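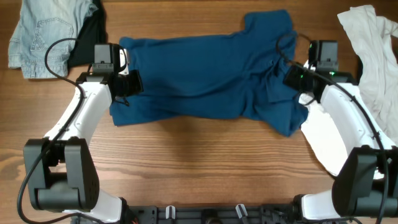 Teal shirt laid lengthwise on the folding table, jeans and a white garment beside it.

Folding table height and knit shirts that won't stay square
Reading time: 2 min

uconneely
Posted May 4, 2025
Wood top, oiled finish. Jeans give me no trouble. Shirts do. I lay them with the long axis left to right, and by the second fold the right side has bunched and the hem has drifted. Is this technique or surface?

edgars_j
Technique. Pull from both ends at once, low and flat, then let go and leave it alone. If one end is gathered when you pull, the tension goes into the gather and the middle stays creased.

Trondar30
Disagree. Oiled wood is slick. Put a cotton sheet over it and the hem stays where you leave it. I ran a Galtville board bare for two years and changed my mind the first week I covered it.

edgars_j
A cover hides the problem. It also creeps, so now you are squaring two fabrics.

Trondar30
Clamp it under the edge. Mine doesn't creep.

agnese_v
Orientation matters more than either of those. With the shirt lying sideways to you, the collar ends up at one hand and the hem at the other, and they don't weigh the same. Turn it so the collar points away. Fold the sides in, then bottom to top in thirds.

uconneely
Table is too shallow for that. The hem hangs off the front.

agnese_v
Then fold it in half lengthwise first, sleeves together, and square up the side seams before anything else. It works sideways.

Pichit S.
Also clear the table. Whites bunched up at the right side take the space your sleeve needs. Jeans can stay in the far corner, folded, pocket side up.

uconneely
Tried the lengthwise half fold on a batch of 30. Hem is square on most of them. The ribbed ones still twist. Not buying a cover yet.

edgars_j
Ribbed ones twist because the side seams are cut off grain. Fold to the hem and ignore the seam.

Comments (2)

heino_u: Same trouble on a Grerken table. Turning the shirt fixed it.

Goicoechea_fan: Still think the sheet is the cheaper answer.

We use cookies to remember your login and thread settings. Accept | Manage preferences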